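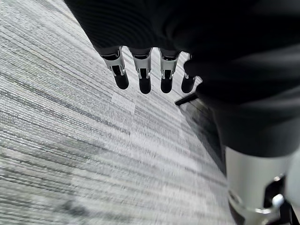
In defence of the grey office carpet

When people complain about the place where they work, they complain first about the coffee, then about the chairs, and then, if there is still time, about the carpet. It is grey. It is always grey. My colleague Rigoberto Chávez calls it "the colour of waiting", and he wanted to have it taken out when our company, Plallov, moved into the building in Gil Street. I voted for keeping it. I lost many discussions in that move, but this one I won, and I would like to explain my opinion with more patience than I had in the meeting.

I should say that I did not grow up with carpets. In my parents' house the floor was stone downstairs and wood upstairs, and a carpet was a thing you hung over a rail and beat with a stick before the holidays. When I came to this country I was surprised that people put one in every room, in some houses even in the bathroom. I have not become friends with the bathroom carpet. But the carpet tile, the square kind which you find in offices, schools and waiting rooms, I have learned to respect very much.

My first argument is the tile itself. A carpet from one piece is a promise that nothing will ever go wrong. You spill a cup of ink in the middle and the whole room is spoiled, or you must move a cupboard to a foolish place and leave it there for ten years. With tiles you lift the bad square, you put a new square, and you go back to work. In our old office, before Gil Street, I replaced six of them by myself in one lunch hour, with a kitchen knife and no training.

People answer that you can see the new ones. It is true. The fresh tile has a slightly different shade from its neighbours, and the seams show as faint lines when the light comes from the side. Rigoberto finds this ugly. I find that a floor may show its repairs, as a good jacket may have a mended elbow. We do not ask that the street outside is all of one colour. The man who sold us the building said that the lighter tiles were "a feature", and I did not believe him, but I did not mind them either.

The second argument concerns the streaks. Look down at a carpet of this type, when you have a minute, and you will find it is not simply grey. It is light grey, middle grey and something near to charcoal, mixed in thin lines. Somebody sat at a desk and drew those lines. I think this person did a better job than many designers whose names are printed in magazines. A plain grey surface shows every crumb and every thread. A streaked one keeps quiet about them until the evening, when the cleaner comes. It also hides the wheels of the chairs, which on a plain carpet make tracks like in snow.

I asked Pranent, the firm that does our floors, for the price of a wooden floor in the same room. I will not write it here, but after the telephone call I sat down. Then there is the noise. For two years I worked over a shop where the upper floor was bare boards, with seven desks on it, and each time a person stood up we all knew. Somebody dropped a stapler and the conversation stopped. A low carpet takes this away from you so gently that you forget it is doing anything. You notice only when you visit a modern office with polished concrete, and after an hour you have a headache and you speak too loudly to your hosts.

I must be fair to the other side. The low pile is not soft. If you sit on the floor to sort cables or papers, as I do more often than is good for a person of my age, you will stand up with the pattern printed on your hands. It gives small electric shocks in February, when the heating is strong and the air is dry. It does not like chewing gum. And it is a floor that nobody loves at first sight; I have never heard a visitor say "what a beautiful carpet". At Fistgate, where my wife works, they put dark blue tiles with orange squares, and visitors do make remarks there. After around nine months the orange had become brown near the door. The grey in our entrance is much older and I could not tell you where people walk.

Perhaps my real point is a more personal one. We are told that a workplace must inspire us. The walls must have words on them, the lamps must be interesting. I do not want to be inspired by a floor. I want to put a heavy box on it without taking off my shoes or asking permission. I want to lose a small screw and have a fair chance of hearing nothing, then finding it with my palm. A room in which people make and repair and carry things needs one surface that asks for no attention, and it may as well be the largest one.

Rigoberto read this text before I sent it. He says I have convinced him about the noise and about nothing else. He has since brought a rug, red, from home, and has laid it under his desk over the tiles. The corner turns up and I have already tripped on it two times.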